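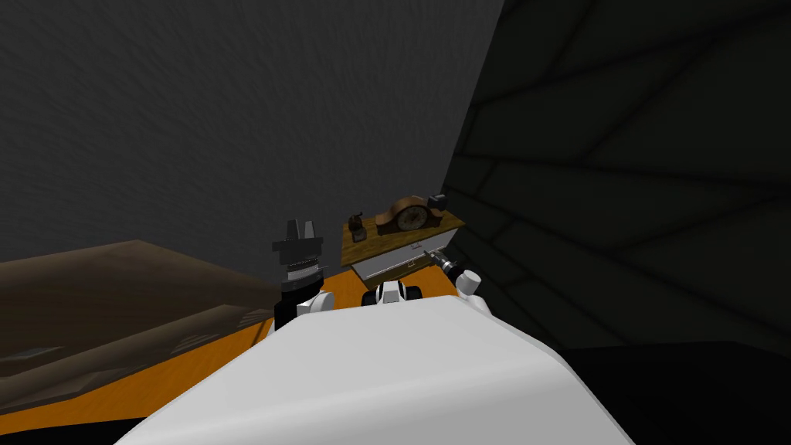
Onodside, July

I have now gone through most of a tin of Vahidi paste wax and I'm ready to say I love the stuff. I bought it for one tired bookcase and ended up doing the bookcase, two chairs, the bread box and the inside of a drawer that no visitor will ever see (it smelled so nice I couldn't stop!).

The tin holds 500 grams, and it has a proper lid you can pry up with a spoon handle. The wax is firm when you open it, about like cold butter, and softens as soon as you work it with a cloth. I tried the clear first and later the medium brown. Clear is the one to start with. The brown is lovely on scuffed legs and rubbed corners, but it does collect in dents and open grain, and on a pale chair it made an old screw hole look like a bullet wound.

My method is the one Ruth Bellamy taught me years ago with a different wax: old T-shirt, a dab smaller than you think, rub with the grain, go away. The label says to wait 30 minutes before buffing. In our humid summer I gave it longer and got a better shine, a soft one, more like a well-handled banister than a bowling lane. If you want real gloss you'll be doing three coats and your shoulder will know it.
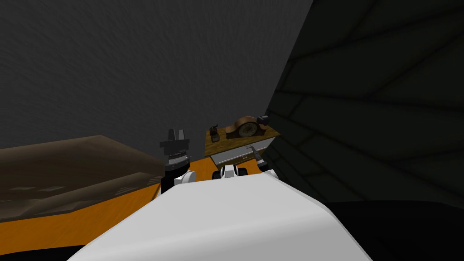

Brown wood in two sizes: the low table, and the small cabinet with a mantel clock on it.

Big flat tops are where paste wax usually lets me down, with streaks you only find when the evening sun comes in sideways. With this one I had streaks the first time too, entirely my fault for putting on too much. A second pass with a barely damp cloth and then a dry one cleared them up. Since then I've worked in patches the size of a dinner plate and had no trouble. It isn't much use against hot mugs, though. One cup of tea left a faint ring on my desk, and I had to rewax that spot. Use a coaster!

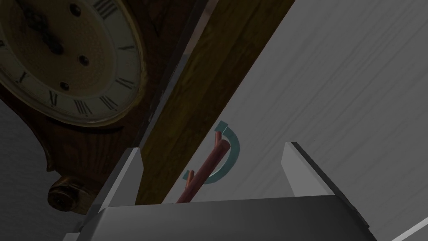 The brush is sold separately, and I grumbled about that until I used it. It's a short, round thing with stiff bristles, made by Suvton and meant for shoe polish as far as I can tell, and it fits the wax tin perfectly. A cloth is fine for flat boards but hopeless on anything fancy. Take the wooden case on that clock with the Roman numerals: on a scalloped, carved bottom like that, a rag would skate over the high spots and leave white crumbs of wax in every hollow. The brush gets in, and then it gets the extra back out, as long as you keep one brush for putting on and another for buffing. I'd tape off a metal rim before I went anywhere near it.

Complaints, then. The smell is strong for the first evening, all turpentine and oranges, so open a window. The lid rim gums up. And the brown stained my thumbnail for longer than I'd like to admit.

Rosalinda Dimaculangan wrote in to ask if it can go over old spray polish. Mine did, but only after I'd wiped the wood down with mineral spirits and let it dry overnight. Before that it just slid around and refused to shine. Try the underside first.

I'd buy it again tomorrow, and I've already got my eye on the hall bench.

Reviews > Around the House > Wood Care
Latest Kitchen Furniture Tools Archive
Contact us | Copyright Window Reviews | Back to top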